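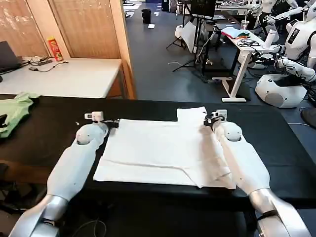 How often are the linen room exits at Trillmont checked? Every April and again before the summer intake, with results kept on file at the front office.

1. Exit door opens fully -- satisfactory.
2. Extinguisher tag current -- satisfactory.
3. Aisle clearance, 90 cm minimum -- not met beside bay 13. Shelving to be moved.
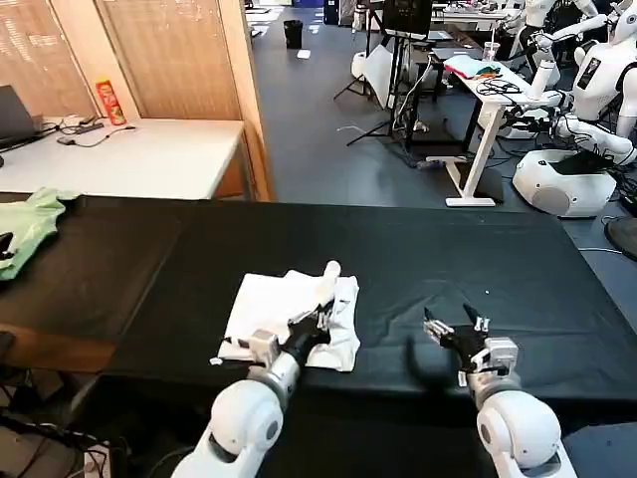 Halvorsen replied that the shelving at bay 13 is bolted to the wall and will need a work order.

4. Emergency lighting -- one unit dim; replace.

Inspected Jul 31, 2021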